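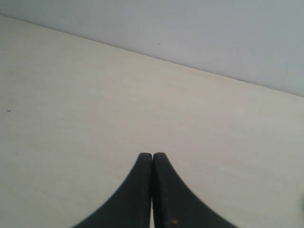 A cream-colored tabletop against a pale wall, with a small x marked on the surface.

Guncombe workroom tables to be kept clear between bookings

Tables in the shared workroom at the Guncombe community building will have to be left clear at the end of every booking, starting Wednesday. The change was agreed at a users' meeting this week and applies to all groups, including those that hold the room for several days in a row.

Until now, groups with back-to-back bookings were allowed to leave materials out overnight. Akash Ahuja, who manages bookings for the building, said the arrangement worked when only a few groups had keys. The workroom took 109 bookings last season, up from 88 the season before.

"People were coming in at nine and spending the first part of their time moving someone else's things," Ahuja said. "Then the first group would come back and not be able to find them."

Under the new rules, unfinished work goes on the shelves in the hall closet, which has been divided by group. Tools and paper supplies go back in the cabinet by the door. Tables are to be wiped down with a damp cloth and left where they stand. Anything still out when the next group arrives will be placed in a box at the front desk and held for 2 weeks.

The meeting also approved $700 for the room. Most of the money will go toward shelving in the closet, with the rest set aside for touch-up paint and cleaning supplies. The shelving has been ordered from Carnmont, a supplier in the next county, and is expected in March.

Savita Pathak, who runs the Monday bookbinding class, asked that the tables be treated with more care than the old ones were. The previous set had been cut up by craft knives and was replaced last fall. Anyone using a blade is now required to put down a cutting mat. Mats are kept in the bottom drawer of the cabinet.

Small pen and pencil marks on the tables were discussed as well. Several groups use them to line up their work, and the meeting decided against a ban. Umesh Saxena of the model-building club said his members would switch to removable tape, and other groups were asked to do the same where they can.

Not everyone was in favor of the overnight rule. Wálter Ccori, who teaches a map-drawing course on two consecutive evenings, said large sheets are hard to move before the ink has set. The meeting agreed that he may use the flat rack in the office on those nights, provided the sheets are picked up by noon on the day after the second class. Other groups that work on large pieces can ask at the desk for the same arrangement.

The evening closing time stays at 9:30. Groups are asked to stop work 15 minutes before the end of their booking to allow time for clearing up. The rules will be posted inside the workroom door, and copies are available at the front desk.

Questions about bookings or shelf space can be left for Ahuja at the desk on any weekday morning. Groups that have not yet been given a shelf should let him know how much room they need before the new units are put up.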